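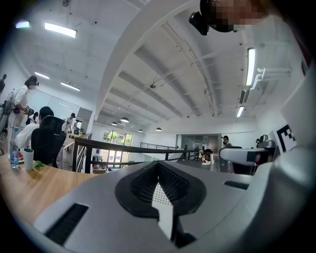 Drosa Replica Strigil and Oil Flask Set

Product group: Roman bathing, teaching replicas
Supplied by: Terkberg Replicas
Availability: to order, next production run in March

The Drosa set reproduces two objects carried by bathers throughout the Roman world: the strigil, a curved scraper used to remove oil and dirt from the skin, and the small round flask in which the oil was kept. It is intended for museums, schools and heritage sites whose visitors are invited to handle objects during a session.

Roman bathers did not use soap in the modern manner. Oil was rubbed into the skin before exercise or before entering the warm rooms, and was scraped away afterwards with the strigil. Wealthier bathers brought a slave to do the work. Strigils were made in bronze, iron and occasionally bone, and were often hung with the flask from a single ring so that both could be carried in one hand.

Contents of the set

Strigil, cast bronze, length 22 cm, edge rounded for safe handling
Oil flask, cast bronze, height 11 cm, with stopper and chain
Carrying ring
Teacher's booklet, 13 pages
Storage box with fitted lining

The full set weighs almost 2 kg when boxed.

The booklet was written by Annag Rutherford and covers the order of rooms in a public bath, the heating of floors, bathing hours for men and women, and the social life of the baths. Godelieve De Graaf prepared the drawings from which the castings are made. The form of the strigil follows a common type of the first and second centuries AD and is not a copy of any one excavated piece.

Care and use

The bronze is supplied without lacquer and will darken with handling. It may be cleaned with a soft dry cloth. Metal polish should not be used. The flask is not suitable for food or drink. If oil is used in a demonstration, the flask should be emptied on the same day and rinsed with warm water. Children under eight should be supervised by an adult.

Related items

Baert wooden bath clogs, pair
Plolia hypocaust model, floor section with removable tiles

Ordering

Schools and museums may order on account. Private customers are asked to pay in full when the order is placed. Sets returned unused in their original box will be refunded, less the cost of carriage.

Page last revised: February 12, 2025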